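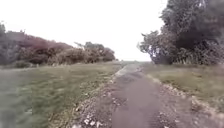
Desde la asociación de vecinos de Barrios nos pidieron en la última reunión que el camino siguiera siendo de tierra, que no se asfaltara ni se llenara de bordillos, y que se arreglara lo justo para poder pasar en invierno sin hundirse. Esa petición coincide con lo que figura en la memoria aprobada y la recogemos al comienzo porque ha condicionado varias decisiones del periodo.

Informe de seguimiento, septiembre de 2024
Proyecto: mejora del camino rural de Barrios
Entidad financiadora: Fundación Clavura
Entidad ejecutora: Sikthorpe

1. Situación general

El proyecto comprende 1059 metros de camino, desde la salida del pueblo hasta el cruce con la pista agrícola. A la fecha de cierre de este informe están terminados 652 metros. El resto se ha desbrozado en los márgenes y está pendiente de perfilado.

El tramo recto que cruza el llano se conserva como estaba previsto: franja central de tierra compactada, más lisa y oscura que el resto, y márgenes de piedra suelta entre la rodada y la hierba. El margen derecho es más ancho que el izquierdo y tiene más piedra clara a la vista. No se ha retirado ese material. La memoria lo contemplaba como reserva para rellenar baches y así se está usando en otros puntos del recorrido.

2. Trabajos realizados

Se han limpiado las cunetas de la primera mitad, que estaban cegadas desde hacía años. En dos puntos el agua cruzaba el camino por encima; en ambos se ha abierto un paso transversal de piedra, sin tubo.

Se ha perfilado la superficie con una ligera caída hacia los lados y se ha compactado en dos pasadas. Para el recebo se ha empleado zahorra de la cantera de Reldale, 25 viajes en total. Estaban presupuestados más, pero la base apareció firme en casi todo el tramo y no hizo falta abrir caja.

La siega de los bordes se ha limitado a una franja estrecha. La pradera de los lados no se ha tocado, salvo en un apartadero ya existente donde se acopió la zahorra. Ese apartadero está recogido.

3. Incidencias

Los trabajos estuvieron parados 14 jornadas. La causa principal fue una avería del rodillo, y a eso se sumó que durante la cosecha el camino tuvo que quedar libre para los tractores. El retraso se comunicó en su momento.

En la parte ya terminada se ha observado que la piedra menuda de los bordes se desplaza hacia la rodada con el paso de vehículos. De momento se barre a mano. Si continúa después de las primeras lluvias habrá que repasar el borde con la niveladora — una mañana de máquina, que cabe en la partida de mantenimiento.

4. Presupuesto

El gasto se mantiene dentro de lo aprobado. El ahorro en zahorra compensa el alquiler del segundo rodillo. No se solicita modificación de partidas. Las facturas y los partes de trabajo se envían en archivo separado.

5. Próximos pasos

Queda por perfilar y compactar el tramo final, abrir un tercer paso de agua junto al cruce y colocar las dos señales de limitación de peso. La previsión es acabar en diciembre, siempre que el terreno admita maquinaria. Con el suelo muy mojado no se compactará — el tramo final es el más arcilloso y se estropearía lo hecho.

Sobre la petición de los vecinos, proponemos mantener el acabado en tierra en todo el recorrido, incluido el cruce, donde la memoria dejaba abierta la posibilidad de un riego asfáltico. Necesitamos la conformidad de la Fundación por escrito antes de encargar el material del último tramo.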